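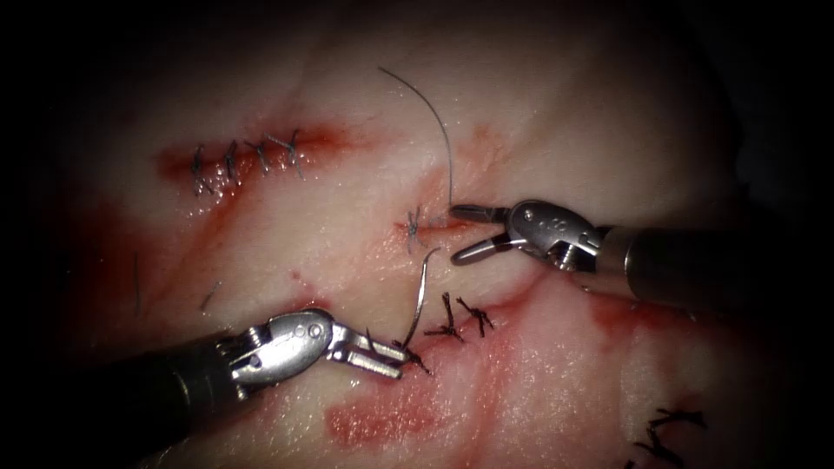 How long before I can lift things again after a hernia repair?

Posted by brerkora_61 in Health and Recovery, April

Hello all, hoping for a bit of friendly advice. I'm booked in for a keyhole hernia repair and the leaflet from the clinic just says "avoid heavy lifting", which could mean a teabag or a piano for all I know! I've an allotment that won't wait, a very solid spaniel who expects to be carried over stiles, and a job at a garden centre with bags of compost coming in every morning. How long were you all off, and was there anything you wished you'd had in the house beforehand? I live on my own, so I'd like to get the shopping in.

hanrahan_hill
Had mine done two winters ago and I was pottering about the kitchen the next day, though slowly, and holding on to the worktop (a sneeze is quite an event, so keep a small cushion handy to press against your tummy). My surgeon told me nothing heavier than a full kettle for the first fortnight, then a bit more each week, and I went back to proper lifting after six. Do ring the clinic and ask them for an actual weight and an actual date for yours, they're usually very nice about it. For the house I'd say soup, soft trousers with a loose waist, prune juice, and everything you use moved up to waist height before you go in. I left my saucepans in the bottom cupboard and lived on toast until my sister came round. And ask work for lighter duties in writing, I was on the tills for a month and rather enjoyed the sitting down.

Lerkemetti
Back at work in 28 days, desk job though. Teach the dog to do steps.

rakska_rambler
Mine was the open sort so I can't compare really, but seed potatoes are fine in a cool shed for a while yet. Get a neighbour to do the digging and pay them in beans.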